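Speaker notes: Looking after one robot cell for one season
Slot is 25 minutes, with questions. Water on the left side, clicker in the pocket.

Slide 1 – Title
Say good afternoon. Say that I will speak about one cell only, the one we call Waka. Many talks show ten cells and you learn little about any of them. I want to stay with one and go into the small maintenance things.
Do not explain the company for a long time. One sentence: Livis is the site, Ojala is the software that keeps our service log, Kerneck is the building where the cell stands now.

Slide 2 – What the cell does
The robot has two arms and two hands with many fingers. It picks shop goods and soft things from a table and moves them. Since September we logged 1,090 grasps. This is a small number, please say it slowly, a person from a warehouse will laugh. But for a hand with fingers it is already enough to see wear.

Slide 3 – The table and the screen
The table is wood with rounded corners. We kept it when we moved from the old room. I wanted a steel one, and I lost this discussion. After every move of the table we do the hand-eye calibration again, even if it moved by the width of a finger. Ask the audience: who skips this? Wait for hands.
The folding screen goes behind the table. Before we had it, people walked past in the background and the detection became nervous. The screen must stand on the same tape marks each morning. If one panel is turned, the light on the table changes, and the first picks of the day are bad.

Slide 4 – The morning check
Read the list, do not comment on each point:
Indicator light at the wrist, note the color in the log.
Both hands open, then close each finger alone.
Wrist band, turn it by hand and feel if it is loose.
Cables, look along the full length down to the floor.
Then one soft object and one box, slow speed.
The left hand stays up and out of the way when the right hand does the test. We decided this after the two hands touched at low speed. No damage, but I did not sleep well.
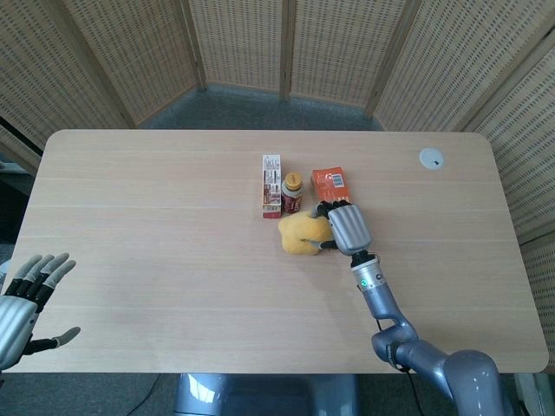

Slide 5 – Soft objects are the real test
On the last slide the right hand holds the yellow plush. Point to the black finger joints, they are curled around it from the side. A box forgives you, it has flat faces. With a plush the fingers go in deeper, and a weak joint shows itself as a late finger. We found 78 late closings in the log, and most of them were on plush.
Show also how near the fingertips are to the orange package. We put the objects close together by purpose – a finger that does not close to its position will push the neighbor.

Slide 6 – The cable
The thin black cable at the right arm hangs down past the table edge. Our first one was fixed too short. After 354 grasps the outer skin was worn through near the wrist. Now we leave a loop and check it with the arm stretched and with the arm folded.
If somebody asks for a cable chain: we tried it, it was too heavy for this arm.

Slide 7 – Finger joint change
We changed two joints at grasp 715. First time it took a full afternoon, second time less than one hour. Mark each screw before you open. Take a photo of the tendon path. Do not trust your memory, I did and I had to open it again.
After closing, run the empty hand for ten minutes before any object.

Slide 8 – What I would do different
Start the log on the first day. Buy spare joints together with the hand. Write the calibration time on the table with a pencil.
Leave five minutes for questions. The log template can be sent by mail, the address is on the slide.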